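Changing my name, the boring bits

So the certificate came through the letterbox on Friday and I did a little dance in the hall in my socks, and then I sat on the stairs and cried for a bit, and then I had toast. I've been meaning to write up how the whole name business went and I kept putting it off until it was all finished. It isn't all finished (hello, gas company) but the big ones are done, so I'm calling it.

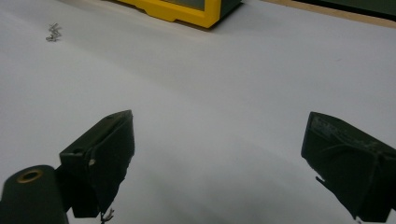
Norbert Murín
28 November 2022

A few of you asked how I picked it. I wish there was a better story. I had a list on my phone for ages and most of it was terrible. There was a fortnight when I was going to be Jasper. My friend Elsa tried each one out by shouting it up the stairs as if tea was ready, and Norbert was the only one that made me shout back. It was my great-grandad's name as well, so my mum, who found the rest of it hard going at first, had something to hold on to. She's been practising. She got it right in front of the whole family at my cousin's wedding and then looked so pleased with herself that I had to go and stand outside.

Anyway, the paperwork. I did the deed poll myself at the kitchen table with two witnesses, Elsa and a bloke from choir, and made a pile of signed copies, which I'd really recommend! Everyone wants to see an original and they all want it in the same week. The bank was lovely. I'd built it up into this enormous thing, I'd even rehearsed on the bus to Brevham, and the woman at the desk just said "right then, Norbert" and typed it in. Ten minutes. The dentist was quick too. The gym took three goes and I'm still down as Miss on the locker system.

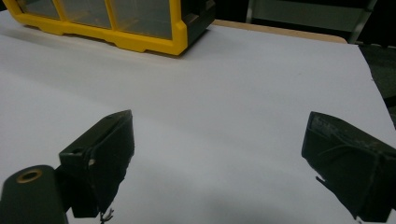 Work was the one I'd lost sleep over. I'm in a team of 18 and I didn't fancy having the same chat over and over, so my manager offered to send an email round while I was on leave. I wrote it, she sent it, and I spent that day walking along the canal with my phone switched off. When I came back in there was a new name badge on my keyboard and a card with a badger on it. One person has been a bit off with me. I'd guessed who it would be, and he mostly talks to the printer anyway, so we manage.

What I hadn't expected was how much I'd mind the small stuff. My library card, for instance. I've had that card since I was seven, with my wobbly signature on the back, and when the librarian asked if she should bin it I said no much too loudly. It's in my sock drawer now. I don't hate the kid who signed it. I quite like her, if that's even the right word, and some days I'm not sure it is.

Money, for those who wanted to know: I'd put aside £400 for the lot, meaning photos, new passport, postage, train fares and a shirt that fits across the shoulders, and I've got £62 of it left. The shirt was the best bit. I wore it to the group at the Clunier on Thursday and got teased for ironing it.

Still to do: the gas, my premium bonds, and a loyalty card for a sandwich shop that I can't work out how to change and may simply have to let go. My next clinic appointment is in January, so I'll write something then if I feel up to it. Elsa says I should do a post about voices, and how I went down to second bass and lost half the tunes I knew. If you've been through the passport bit with a surname change at the same time, please leave a comment, there's someone at group who's stuck on exactly that and I was no use to them at all.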